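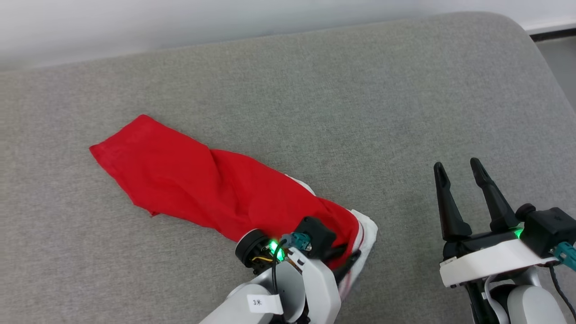 4. What changed for the people at the bench

I'll start with the job itself, as most of what I heard at Emness came back to it. The Cliltunby site takes in hired sports kit, and somebody has to straighten every piece before it can be checked and put away. Until January that was all done by hand. Now a two-armed machine (everyone calls it Yook, after the software it runs on) shares the work, and I spent 30 shifts watching and chatting with the staff on either side of it.

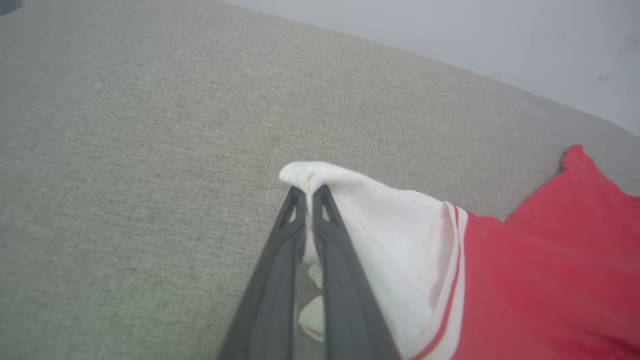
Figure 2a. Two-fingered grip on the white part of a red and white garment.

What people talked about first was their hands! Sorting 728 pieces in a week leaves you with sore thumbs, and several of the sorters told me the ache had eased since the change. But the same sorters said they missed the rhythm of it – you get a pile going, you have the radio on, and the afternoon goes. Watching a machine pick up a collar is slower company. A few had started keeping a small pile of their own to one side, which the shift leads knew all about and let be. 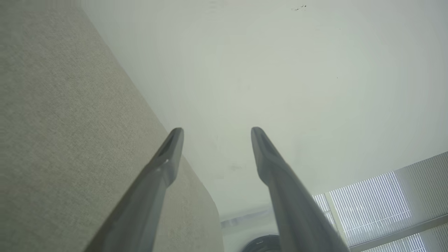 Figure 2b. View from the wrist with the fingers apart; grey-beige upholstery to the left, slatted blinds lower right.

The second thing was who gets called over. Of the 33 people I interviewed, most said they'd been asked to help the machine with something that wasn't in their job description, usually a twisted sleeve or a bit of trim it couldn't find the end of. I'd expected grumbling about this and got rather a lot of pride instead (one sorter had drawn up her own chart of awkward hems). The grumbling was about pay, as the Borska grading scheme has no line for it.
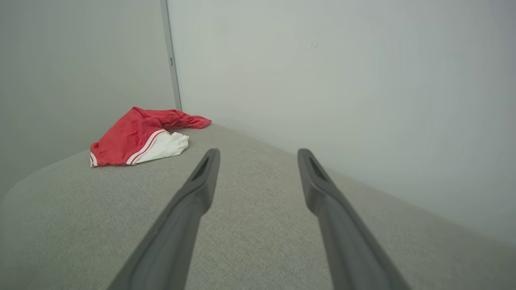 Does sharing the work with the machine mean fewer sorters?

Staffing stayed level while I was there, though two people moved from sorting to checking and their old places weren't advertised.

I come back to the pay question in Section 5.

Shares 4 | Comments 0

Related items
Soft goods and sore thumbs: a shift diary study
Who fixes the fixer? Unpaid help on automated lines
Job grading after Borska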